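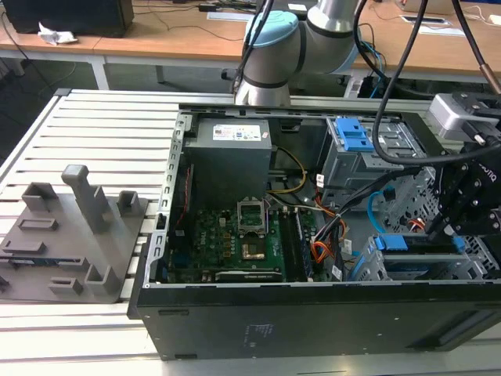
¿Por qué se paró la célula de desmontaje de ordenadores de Lilodus?

Porque el brazo tiró de un mazo de cables que no había detectado, y el límite de fuerza que tenía que pararlo estaba mal ajustado. El tirón arrancó un conector de la placa base y desplazó la caja unos centímetros sobre la mesa. No hubo heridos, pero la técnica que estaba al lado tenía la mano apoyada en el borde.

Ebise Birhane lleva la célula desde que se montó y accedió a hablar del fallo con el informe interno delante. La célula se dedica a sacar piezas reutilizables de ordenadores de sobremesa: memorias, discos, fuentes de alimentación y, cuando compensa, la placa entera. Habían pasado por ella 3531 equipos cuando ocurrió el incidente. «Los primeros los hicimos con alguien agarrado al botón de paro. Luego uno se confía», dice.

El equipo de aquel día era una torre corriente, abierta y tumbada. El programa había terminado con las memorias y pasó a la zona de los discos, donde la pinza entra en vertical, se abre unos milímetros y busca la pestaña de la bandeja. Uno de los dedos bajó por detrás de un mazo de alimentación. Al cerrar, la pinza cogió la pestaña y también dos cables.

«La pinza informó de un agarre correcto, y desde su punto de vista lo era», explica Birhane. «Tenía algo entre los dedos, con una anchura dentro del margen. El programa no preguntaba nada más.»

El brazo empezó a subir. La bandeja salió un poco y se atascó. Lo previsto en ese caso es que la fuerza medida supere el umbral, el movimiento se detenga y aparezca un aviso en pantalla. El brazo siguió subiendo hasta que cedió el conector.

La explicación tardó 14 días en aparecer. Woo-jin Song, que hace el mantenimiento del robot, empezó por lo más caro y desmontó la articulación de la muñeca para revisar el sensor. Estaba bien. Después cambió el cable de la pinza, que tenía la funda rozada, y repitió la maniobra con una torre de desguace. El brazo volvió a tirar de más.

«Perdí varios días con el cable», reconoce Song. «Estaba feo y quería que fuera el culpable.»

El problema estaba en un archivo de configuración. En agosto se habían sustituido los dedos de la pinza por otros más largos, fabricados en el propio taller, para alcanzar el fondo de las bahías. Con los dedos nuevos se modificaron la longitud de la herramienta y el punto de contacto, pero no la masa ni el centro de gravedad. El controlador calculaba la carga con los datos antiguos y veía una fuerza constante que no le cuadraba. Como daba paros en falso varias veces por turno, alguien subió el umbral de detección en la maniobra de extracción.

¿Quién lo subió? Birhane no quiere dar un nombre. «Tenemos el usuario y la hora. El usuario es el genérico del taller, así que pudo ser cualquiera de los cuatro que lo usábamos, yo incluida. Lo que me preocupa es que se pudiera hacer sin contraseña y sin dejar una nota.»

El valor nuevo era casi el doble del original. Los paros en falso desaparecieron y la célula empezó a cumplir el ritmo. En el registro de incidencias, aquella semana figura como la mejor del trimestre.

Ye-rin Kwon era la técnica que estaba junto a la mesa. Su trabajo consiste en colocar cada torre, retirar la tapa y apartar los cables que estorban. Ese día había apartado los de la parte delantera y esperaba a que saliera la bandeja para soltar a mano el cable de datos. Según cuenta, primero oyó el plástico.

«Fue un chasquido y la caja vino hacia mí. Quité la mano. El paro de emergencia lo pulsé después, cuando el brazo ya se había quedado quieto arriba con los cables colgando.»

La posición de Kwon estaba permitida. El brazo es colaborativo y la célula funciona sin vallado, con la velocidad reducida cuando hay una persona cerca. La evaluación de riesgos daba por hecho que la detección de contacto actuaría antes de que una pieza pudiera moverse con fuerza. Tampoco contemplaba que la propia caja se desplazara: se consideraba parte de la mesa, aunque no estaba fijada a ella.

«El brazo lo teníamos estudiado con mucho detalle», dice Birhane. «La caja la teníamos puesta encima.»

La empresa que integró el sistema, Tereo, revisó el caso a petición de Lilodus. I-seul Ra firmó la parte técnica del informe, con fecha 26 ene 2021. En él se pide que la masa de la herramienta se mida con la rutina del controlador cada vez que se toque la pinza, y que los umbrales de fuerza queden bajo una contraseña que el taller no tenga. La segunda petición se discutió bastante.

«Entiendo que les moleste llamarnos para cambiar un número», dice Ra por teléfono. «Pero ese número es una función de protección. No se ajusta para ir más rápido.»

Song no está del todo de acuerdo. Le parece bien la contraseña, pero cree que debería guardarla alguien de la planta. «Si hay un paro en falso a las seis de la mañana, Tereo no coge el teléfono. Y a las siete alguien habrá encontrado la manera de saltárselo.» De momento la contraseña está en manos de Birhane y cada cambio lleva dos firmas.

Se han tomado otras medidas. La torre se sujeta ahora con dos mordazas antes de arrancar el programa. La extracción de bandejas se hace en dos tiempos: el brazo sube 4 milímetros, se detiene, compara la fuerza con la esperada y solo entonces continúa. Si no coincide, abre la pinza y pide ayuda. La usuaria o el usuario del puesto tiene que confirmar en pantalla que ha retirado las manos.

Queda sin resolver la detección de los cables. Birhane probó una segunda comprobación por imagen antes del cierre, pero los mazos oscuros contra el metal de la bahía le dan demasiados errores. Mientras tanto, Kwon los recoge todos con una brida antes de cada ciclo, también los que no parecen estorbar.

La célula volvió a funcionar a velocidad reducida y procesa menos equipos por turno que antes. Birhane no tiene fecha para subirla. Ha pedido que se completen 1000 extracciones seguidas sin ningún paro atribuible a la configuración de la herramienta, y la cuenta ha vuelto a cero una vez, por un tornillo flojo en uno de los dedos.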